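Geeta Chauhan
18/08/2022

Drostska news, all in one thread so I don't have to keep answering the same messages. New single, tour dates, the reissue, and the fan club changes.

The single is called "Prellard" and it comes out digitally first, with the seven-inch to follow. The band's mailing list had the title last night. The B-side is a live recording of "Vida" from the May show in the old tram depot. If you were there, it's the slow version with the long organ start.

Running time for "Prellard" is given as 5:32, so expect a shorter edit for radio. I haven't heard either. One station played the first verse under a presenter talking and that is all there is so far.

Writing credits: music by Hedvika Štěpánek, words by Hedvika and Canan Başaran. That's the first shared lyric since the second album. Canan is also playing bass again after sitting out most of last year with her wrist.

Drums on the single are by Elif Naz Kaplan, who has now been confirmed as a full member. She did the whole spring run as a stand-in, so this won't surprise many of you. Her name is on the new press sheet with the other two.

Tour. The mailing list gives 3 dates so far, all in small rooms. The first one holds 232 people and the members' presale is already finished. General sale opens next week through the venues' own sites. Please don't buy from resellers, the tickets are named and they do check at the door.

I've been asked if there will be more dates. The list says "further shows to be announced" and nothing else. I don't have any inside knowledge.
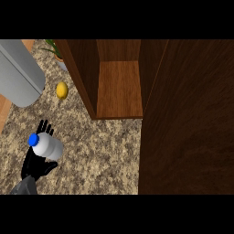 The Vida reissue next. It is a new cut from the original tapes, on black vinyl only, numbered to 698 copies. The sleeve goes back to the first design, with the lettering in the corner and no sticker. The inner sleeve is white with the track titles in bright blue, the same pairing as the white bottle with the blue cap, and the labels on the record match. My old copy has cream labels, so it will be easy to tell the two apart on a shelf.

Track order on the reissue follows the cassette and not the CD. That puts "Furnomard" at the end of side one, where it was always meant to be according to the notes. The hidden track is gone. It's still on the CD if you have one.

Nurhan Yalçınkaya did the mastering. She wrote a short piece about it for the fan club magazine, mostly on how quiet the tapes were and how much hiss she decided to leave in. Worth reading if you can borrow a copy.

Fan club: renewals move to the new site at the end of the month. Your old login will not carry over. You need your membership number, which is printed on the back of the card under the signature strip. If you've lost the card, email them – the phone line has been closed for a while.

The magazine stays on paper but drops from four issues a year to two. Price is the same. People who paid for four will get the missing ones added to the end of their membership.

A correction to my post from the spring. I said the demo of "Furnomard" had never been broadcast. Two people have since sent me tapes of it from a late-night session, complete with the spoken introduction, so I was wrong. I've updated the song list on my page.

Still looking for a decent scan of the first tour programme, pages with the lyrics especially. Mine has water damage on the middle pages. I can swap scans of the later two.

Next update when the presale times for the other shows are up. Replies are open if I've missed anything.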